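Last updated: 2025-11-23
14 replies · 3 shares

Subject: Re: Phone blocking in the pool cars – anyone else?

Quick one, between meetings, so excuse typing.

Myung-ja Han wrote:
> We've had the Ukier app on the pool phones for 2 months now. It
> locks the screen once the car gets above walking pace. Fine when
> you're driving. But it also locks when I'm a passenger, and on
> the bus, and on the train to Wonwood. Drivers are just switching
> it off at the start of the week and leaving it off.
> Does anybody run something that knows who is driving? And does it
> leave the sat nav alone?
> Myung-ja

Same here, same app. Passenger thing drove us mad. There is a "not driving" button but it's one tap and anyone can press it, so what's the point. We asked for it to be logged at least. No answer yet.

What we've done in the meantime:

1. Changed the policy before the software. Phone goes in the glovebox or the bag on the back seat, sound off. Hands-free calls not allowed either – that got moans, mostly from people who do the long runs. Their managers were told not to ring anyone who's marked as out on the road. That bit has worked better than any app tbh.

2. Tried the Kang plug-in unit in 3 of the vans. Pairs with the phone over bluetooth and only locks the one that's paired, so passengers are left alone. Sat nav stays up. Downside, you have to remember to pair it, and if 2 phones have been paired in the past it picks whichever it fancies. Also flattened the battery on the oldest van when it sat over a long weekend.
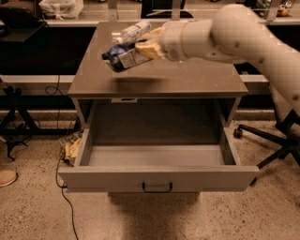
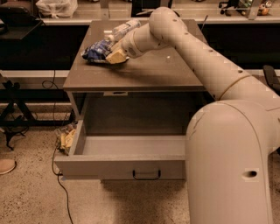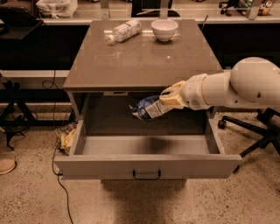 Grey unit in all of them, drawer open in every one.

3. Auto-replies. Worth setting up whatever else you do. Ours says "I'm driving, will ring when I've stopped". Keep it short, the first version ran to 100 words and clients thought it was spam.

On cyclists and people walking, which is why I got into this in the first place – the Korkport depot is right on the school route, and I still see drivers looking down at their laps at the lights. Not ours, I hope. Stopped in traffic is still driving and I don't think half of them beleive it. It's going in the driver briefing in December, and I'll send the wording round when its done.

Myung-ja, does your contract let you change the speed it kicks in at? Ours doesn't seem to, but I've only got the basic log-in. If yours does, can you send me where the setting is.

Got to run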